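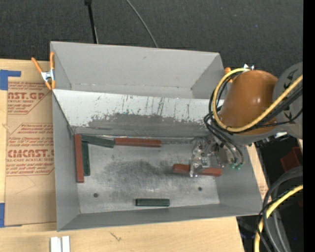

When will the Oakley branch library reopen? The doors open again in October, at 10 a.m. on the first day, with the children's room and the reading room both in use.

The branch on Clarnar Street has been closed for seven months while the roof and heating were replaced. Skoso, the contractor, finished the roof over the summer. The new boiler took longer than planned — a part had to be reordered.

Around 1000 books went to the Lerudano branch during the work and will stay there until the end of the year. Readers can still request them at either desk. Holds placed before the closing remain valid, and 949 are waiting to be picked up.

No late fees will be charged for items due during the closing. Parking behind the building is limited to 100 minutes until the lot is repaved.

Recent items
Lerudano pool posts winter hours
Clarnar Street water main work ends
Oakley bus stop moves one block north

Contact us | Copyright Oakley Local News | Back to top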